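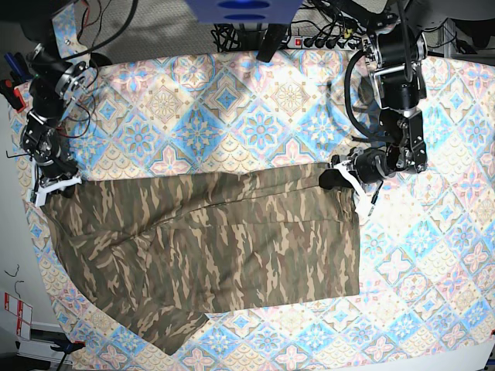
Lytvynenko

June 12, 2018

I am back from the big flea market at Grallus and I still have dust in my shoes! If you've never been, picture a fairground with 600 stalls on it, half of them under tarps, and a smell of fried onions that follows you home in your hair. I drove 425 miles round trip for it and I'd go again tomorrow.

My weak spot is old work clothes. Chore coats, coveralls, surplus pants, anything with a pocket where you don't expect a pocket. The surplus row at Grallus is down by the livestock barns, and most people run out of steam before they get that far, so the piles are still good at noon. You have to dig. I go in up to the elbows and feel for the heavy cotton before I even look at the color. Thin and shiny goes back in the pile. Thick and a little stiff comes out, gets held up to the sky, and then I check the crotch seam, the knees and the cuffs (in that order, every time).

I came home with four pieces. The best is a canvas barn coat with a corduroy collar, missing every button but the top one, and I'm so happy about it. Buttons are easy! I have a cookie tin of them that goes back to high school and I've been waiting for an excuse to use the big brown ones. There's also a pair of painter's pants that somebody hemmed by hand, with the smallest, neatest stitches, and I can't bring myself to let them down even though they stop well above my ankles. 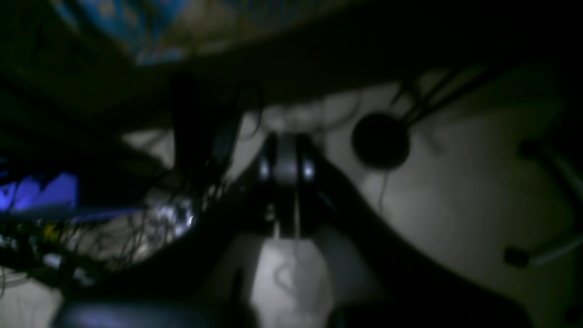
Shadows and a couple of bright spots.

Now the washing. Everything from a market gets a long cold soak in the tub, then a regular wash, then the line. I used to swear by Mukix for the musty smell, but my grocery store quit carrying it and I switched to Pristitance this spring. It's fine. It foams more than I'd like, and the bottle drips. The coat took two soaks, and the water from the first one was the color of tea.

Mending is the part I look forward to all year. I put the radio on, thread a bunch of needles at once so I don't have to stop, and do all the knees in one go. If a patch is going to show anyway I like to let it show, so the coveralls are getting a square of green ticking on the left knee and I don't care if it matches.

Next one on the calendar is the little church lot sale at the end of June. Way smaller, mostly dishes and paperbacks, but last summer I found a railroad jacket there under a box of Christmas lights. I'll be there when they open, with cash and a thermos.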